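Tips for living with a two-arm bench kit in a small workshop

I have used the Porura bench kit in my workshop for one winter and one spring. It is two small arms on one rail, a table top, walls that stand on three sides, and the software on a stick. Many people write to me and ask if it is worth the money and how to set it up without losing patience. I am not an engineer, I repair sewing machines and small kitchen appliances, so please take these tips as from one user to another.

Before you order

Measure your bench two times. The kit needs more depth than the product page says, because the cables go down in front of the rail and you want space for your hand there. I lost 7 centimeters in this way and had to move my vise to the other side of the room. Also measure the door. The table top comes in one piece.

Ask the seller which grippers are in the box. When I bought, there were two versions at the same price, one with flat fingers and one with rounded fingers. For cards, labels and small boxes take the flat ones. For bottles and jars the rounded ones are better, but they do not pick a thin thing from a flat surface so well.

The delivery is by truck and the driver leaves the box at the door. It weighs 40 kilograms. I opened it on the street and carried the parts inside one by one, and my back was thankful for it.

Setting up

Put the rail first, then level it, and only then mount the arms. The manual says the opposite order. I tried the manual's way and I had to take off the left arm again to reach one screw.

Do not tighten the base brackets fully on the first day. Leave them so that you can still push them by hand along the rail, work a few evenings, and find the distance which is good for your tasks. If the arms are too close they wait for each other all the time. If they are too far, they can't hand over an item. When you are happy, tighten everything and make a small pencil line on the rail beside every bracket. My pencil lines saved me in February when I had to take everything down for painting the room.

The cables deserve one quiet hour. Move each arm slowly by hand to its farthest points with the power off, and look where the cable becomes tight and where it makes a big loop. A big loop catches on bottle caps. A tight cable will break one day inside the sleeve where you cannot see it. I use soft hook-and-loop ties and not plastic ones, so I can correct it later.

The slotted tray is sold separately. Buy it. Before I had the tray, the thin power wires were hanging in front of my knees and I pulled one out with my apron.

Which jobs to give it

I was hoping it would sort screws. It does this badly, and slowly. Screws roll, they shine, and the fingers are too large for anything smaller than my thumbnail. After two weeks I gave up and bought a magnetic bowl.

It is good with things which have flat sides and some weight. Cards, small cartons, spice jars, spools. I let it take the labels from one side of the table and bring them to the other, beside the parts they belong to, when I prepare repair sets in the evening. One arm holds, the other one places. I could do this faster by hand, of course, but I can do something else meanwhile.

Keep on the table only the items for the present job and one or two more. Lids I put flat near the rail, where the arms can reach but do not pass so often. Tall bottles go far to the side.
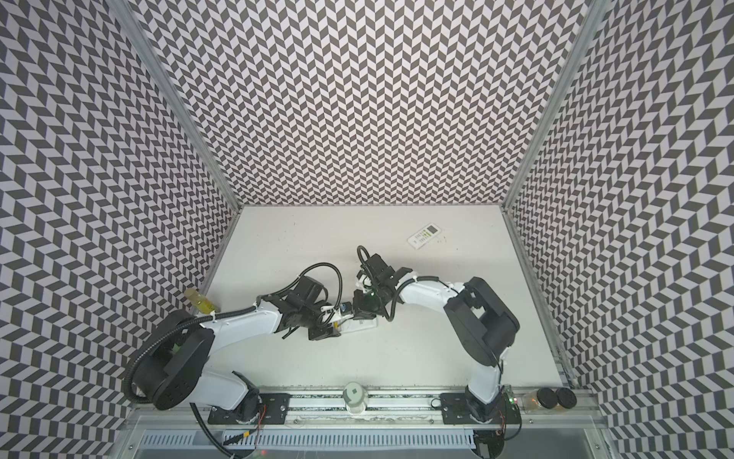

Can I run both arms at the same time in a narrow space?

If you set the "shared zone" in the software first, the second arm stops and waits until the first one leaves the middle. Without this setting they will touch sooner or later, and the fingers are the part that suffers. Make the zone bigger than you think is necessary and reduce it after some days.

Cleaning and care

White table tops show everything, and this is good. Wipe with a damp cloth and one drop of dish soap, then with a dry cloth. Please do not use alcohol on printed markers or on printed cards, the black color goes gray and then the software has trouble to find them. I ruined one set of markers like this.

For the arms use a dry brush, a soft one for painting is fine. Start from the shoulder and go to the fingers so the dust falls on the table and not into a joint. No spray, no oil. The joints are closed and oil only collects dust on the outside.

Finger pads get smooth with use. When the arm begins to drop things which it held well before, first wash the pads with warm soapy water before you touch any setting. I changed the force value for one whole evening and the problem was only flour.

Liquids: close every bottle before you start. Close it well, and then try the cap once more. If you work with oil or vinegar, put the bottle in a low dish.

Light

Most of my failed grips were a problem of light. In the afternoon the sun came from my window on the table and the clear jars almost disappeared for the software. A simple curtain helped more than the update. If your jars are transparent, put a strip of matte paper tape on each one, at the same height. I cut the tape in the morning with my coffee.

Spare parts and service

I wrote to the service three times. Two times I received a clear answer from Raed Fakhoury, with a drawing of which screw he means. The third time, in April, I waited 8 days and the answer was a link to the manual. So it depends.

Order one spare finger set and one spare cable together with the kit, the postage is the same. My set came from Janard, who also sells single screws, and this I appreciate very much, because the small black ones jump away and you will never find them.

The Serkis kit, which my neighbor in the craft house has, is quieter and its manual is written better. But it has one arm only and you cannot add the second. If you only want to move jars from here to there, it is enough and you save 400 on the price. For holding and placing together you need two.

Small things I do every time

I switch the power on with my sleeves rolled up and the stool pushed back. I run the first round at half speed, also when nothing was changed. In the evening I send both arms to the rest position before I switch off, otherwise they sink down on whatever is under them.

If you have a cat, close the door of the room.

Next time I will write about the paper labels, because Chantharasri has changed the glue on theirs and now they curl at the corners when the heating is on.

Despina Oprea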